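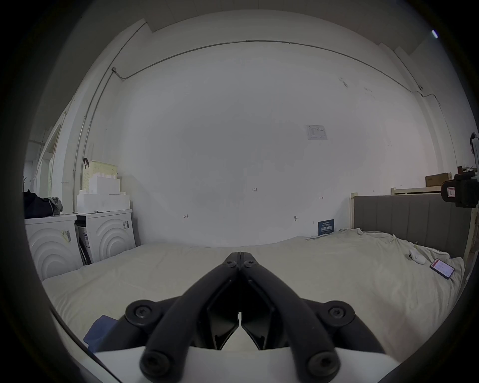 **Figure 4.** Fingers closed over the sheet, blue cloth at lower left.

### 5.3 False grasps and tracking loss

The bed task gave us the worst numbers in the study. Of 481 episodes recorded at the Benavides site, 73 had to be thrown out or cut short. Two separate faults, which we took for one fault at first and lost a good deal of time over.

**False grasps.** The Brotix gripper reports finger width from an encoder at the base. A grasp is logged when the width stops changing and the trigger is still held. Works well on cups and boxes. On thin cloth the stop comes at almost the same width as fully closed, so a pinch with one layer of fabric and a pinch with nothing in it look alike in the log. The fingers can meet in the air above the mattress (Figure 4) and the log still says "grasp". The policy trained on those labels then learned to close early, lift, and carry nothing to the far side of the bed. In replay the arm did this with full confidence, over and over, and the success detector passed it, as the detector reads the same width signal.

We should of caught this in the pilot. The pilot used a folded towel, thick enough to keep the fingers apart.

Zero offset made things worse. The encoder is zeroed at power on and the zero moves as the linkage warms up. Small drift, but bigger than one layer of sheet. Restarting between episodes hid the problem, long sessions brought it back. Before 6 April 2024 there was no re-zero step in the protocol at all; sessions from before that date are marked in the release and should not be used for grasp labels. 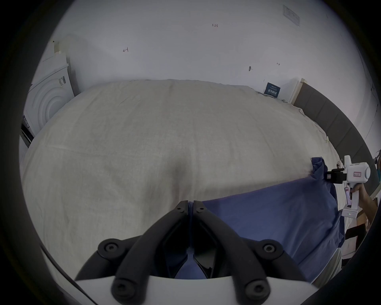

A pinched fold is the good case. With a fold between the tips the width settles clear of zero and stays there through the lift. Flat pulls, where one layer is dragged without bunching, are where most of the bad labels sit. We relabeled these by hand from video, 20 episodes per batch, with 2 passes per batch. Slow. Any episode where the passes disagreed was dropped.

**Tracking loss.** The second fault is in the pose track. Volleo needs texture to hold position, and a pale sheet against a plain white wall gives it very little. When the operator leaned in low over the mattress the track froze, then jumped when the view opened up again. A jump in the recorded path turns into a jump in the commanded path. On the arm that is a safety matter, not only a data one – in one replay the tool drove down into the mattress before the force limit tripped. No damage and no one inside the fence, but the limit had been set for table work and was to high for this. Lowered since. 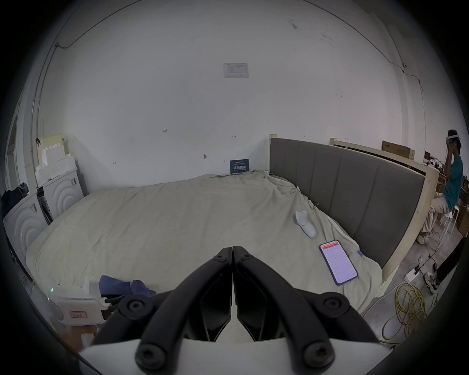

Pose jumps are now checked before any path goes to the arm. If speed between two neighboring poses is over the limit the whole episode is held back, no smoothing. We tried smoothing in August, and it made the jumps harder to find while leaving the end pose wrong.

Open issues. The re-zero step depends on the operator doing it. The Berier cloth set has no sheet this thin, so the width threshold is tuned on our own fabric only and will need to be set again for other bedding. Fingertip force sensing would likely settle the false grasps; not tested.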